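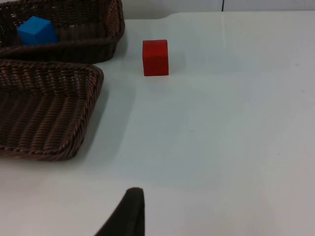
Spring Safety Walk-Through, Besley Street Play Center
Testdale
Completed by: Maribel Benavides
Reviewed by: Ruth Guzmán
Month: March

Ratings used on this sheet:
OK – no action
Watch – acceptable today, look again at the next walk-through
Fix – needs work, date or person in the comment
N/A – doesn't apply to this building

Rooms were checked in the order a family would walk through them, then the staff areas, then outside. The walk started at 8 in the morning before opening. Comments marked RG were added by Ruth after she read the sheet.

ENTRANCE AND COAT AREA

Front door closes and latches on its own: Fix
It closes but stops short of the latch when the heat is running. Pushed by hand it latches every time. Closer arm needs adjusting.
RG: I turned the screw on the closer and it's better. Leave it on the list until we've had a windy day.

Finger guard on hinge side of door: OK

Door code changed since last walk-through: Fix
Same code as the fall. Change it and tell the families at pickup, not by email.

Entry mat lies flat, edges not curled: Watch
One corner lifts. It stays down if the mat is turned around, so I turned it around.

Coat hooks secure, no sharp ends at child eye level: OK
All hooks have the rounded caps. A spare cap is in the top desk drawer.

Shoe bench stable: OK

Sign-in desk clear of medication, scissors and hot drinks: Fix
A travel mug was on the desk. It was mine. Staff drinks go in the kitchen or have a screw lid.

Stroller parking clear of the exit path: Watch
Clear at the time of the check. It won't be clear at 9 with the double strollers in. The tape line on the floor has worn off on one side and should be redone.

MAIN PLAYROOM

Floor free of trip hazards: OK

Carpet seams down: Watch
The seam near the window has started to fray. Trimmed the loose threads. Don't pull them.

Tall shelves fixed to wall: OK
Pulled on each one at the top. No movement.

Heavy items on low shelves: Fix
The box of unit blocks had been put back on the top shelf. Moved it down. Label the bottom shelf so the closing person knows where it goes.

Outlet covers in place: Fix
One missing behind the bookcase. Replaced during the check from the packet in the office. That was the last of the packet, so we need more.

Cords on blinds tied up or removed: OK
The old corded blinds are gone from this room. See nap room.

Radiator covers tight: OK

Radiator surface temperature safe to touch: OK
Held my hand on each cover with the heat on.

Windows open no more than the permitted gap: Watch
Stops are in and working. The stop on the left window can be turned by hand, and it should need the key.
RG: Tightened. Please try it yourself next time you're in there.

Toys free of cracks, splinters and loose parts: Fix
Took out the wooden truck with the split axle and a puzzle with a peg coming loose. The truck can be glued. The puzzle can't, throw it out.

Small parts kept away from children under three: Watch
The bins are labeled correctly. The trouble comes at cleanup, when the older group's beads end up wherever there's room. I found a bead in the toddler book box. Please run the choke tube over anything you aren't sure about. The tube is on a string by the supply closet and shouldn't leave the room.

Battery compartments screwed shut: OK
Every toy with a button battery now has its screw. The singing book has been retired.

Play kitchen stable, doors don't pinch: OK

Dress-up clothes without long ties or drawstrings: Fix
Two capes still have neck ties. Cut these off and sew on the hook tape. Ruth has the tape.
RG: Done, both capes.

Toy washing log up to date: Watch
Log is filled in through last week. There are gaps in February on the afternoons when we had a substitute. The substitute folder doesn't mention the log at all, and that's our mistake. I'll add a page.

NAP ROOM

Cots in good repair, fabric tight: OK
One cot has been set aside with a torn corner. It's folded and tagged.

Cots spaced apart, clear path to the door: OK

Blinds: Fix
These are still the corded kind. They were wrapped around the cleats, but a child standing on a cot could reach one. This has been on the sheet before. I would like it not to be on the next one.
RG: Agreed. Quote requested from Drotano for cordless ones, same size as the playroom. Until they come, cots stay off that wall.

Room temperature: OK

Night light cord behind furniture: OK

Smoke alarm tested: OK
Pressed the button, heard from the kitchen with the door closed.

Bedding labeled and stored separately: Watch
Labels are washing out. The laundry marker is better than the iron-on ones.

KITCHEN AND SNACK AREA

Gate closed and latched: OK
The gate was latched when I came in. The self-closing spring is doing its job now that the floor under it has been leveled.

Cleaning products locked up: Fix
The cupboard was locked. The spray bottle beside the sink wasn't in it. Spray bottles go back in the cupboard between uses, even in the middle of snack.

Spray bottles labeled with contents and date mixed: Watch
Contents yes, date no.

Refrigerator temperature: OK
Thermometer on the middle shelf was in the safe range. Log is complete.

Opened food dated: Fix
Applesauce and one tub of cream cheese had no date. Thrown out.

Allergy list posted and current: Watch
The list is current. It is posted on the inside of the cupboard door for privacy, and a new helper wouldn't know to look there. Show each new person on their first shift and have them initial the corner.

Knives and can opener out of reach: OK

Stove knobs removed when not in use: OK
Knobs were in the tin.

Hot water at the child sink: Fix
Too warm. It was set back after the plumber came and somebody needs to turn the mixing valve down again. Sink closed to children until it has been done.
RG: Turned down the same afternoon. I checked it three times over the next hour and it held. Sink is open.

High chair straps and trays: OK
One strap was stiff with dried food and has been soaked and scrubbed. It now clicks the way it should.

Fire extinguisher in place, gauge in the green, tag current: OK

BATHROOMS AND CHANGING AREA

Floor dry and non-slip: Watch
Dry at the time of the check. The mat in front of the low sinks slides a little on the tile. Needs a new backing or a new mat.

Step stools stable: OK

Changing table strap works: OK

Changing supplies within arm's reach of the adult: OK
The wipes had been kept on the windowsill, which meant turning around. They are on the side shelf now. Please leave them there.

Diaper bin lid closes: Fix
Foot pedal is broken. People are lifting the lid by hand and then washing twice. Order a new bin.

Door can be opened from outside in an emergency: OK
Tested with the coin slot on both doors.

OFFICE AND FIRST AID

First aid kit complete: Fix
Short on small bandages and out of gloves in the medium size. Instant cold pack had been used and not replaced. Restock from the closet, then update the card in the lid.

Expired items removed: OK
Took out one tube of ointment.

Emergency contact cards match enrollment: Watch
There are 29 children enrolled and 30 cards in the box. The extra card belongs to a family who moved away in January. Removed and shredded. Someone should go through the phone numbers as well, because I only checked the names.

Staff first aid certificates current: OK
Two are due for renewal in the summer. Book those now, the classes fill up.

Medication locked, forms signed: OK

Incident book filled in and signed by parent: Watch
One entry from early in the month has no parent signature. The grandfather picked up that day and didn't want to sign. He can sign. It only says that he was told.

EXITS AND FIRE

Exit paths clear: Fix
The back hall had folding chairs leaning against the wall from the parents' evening. Moved to storage.

Exit signs lit: OK

Evacuation map posted in each room: Watch
The map in the nap room still shows the old door. Replace it.

Fire drill held since last walk-through: OK
Held during morning play. Everyone was out in 2 minutes. The younger group used the rope and the older group held hands. One child went back for a shoe and was turned around at the door by staff, so we talked about shoes afterward at circle time.

Meeting point known by all staff: OK
Asked each person separately. All said the maple by the side fence.

OUTDOOR YARD

Fence and gate sound: Fix
One slat is loose at the bottom near the compost. A small child could push it out. Blocked for now with the planter.
RG: Slat screwed back on. I moved the planter back too.

Gate latch out of child reach: OK

Surface under climber deep enough: Watch
It has been kicked out from under the slide, same as every winter. Raked back in. We'll want a few more bags before the weather turns and they're outside all day.

Climber bolts tight, no rust: OK

Sandbox covered overnight: OK
Raked through, found only spoons.

Standing water: Fix
The tipped wheelbarrow had filled with rain. Emptied and stored upside down.

Plants safe: OK

Shade sail anchors: N/A
Sail is still in storage. Check the anchors before it goes up.

STILL OPEN AFTER THIS WALK-THROUGH

Nap room blinds – Ruth, waiting on quote
Door code – Maribel
Outlet covers – order
Diaper bin – order
First aid restock – Maribel
Bathroom mat – either of us, whoever gets to the store first
Nap room map – Maribel
Substitute folder page about the washing log – Maribel
Front door closer – leave open, check on a windy day

Signed: Maribel Benavides
Read and initialed: RG

Copy to the binder in the office and a copy on the staff board. Write on the board copy if you fix something, with your initials, and leave the binder copy clean.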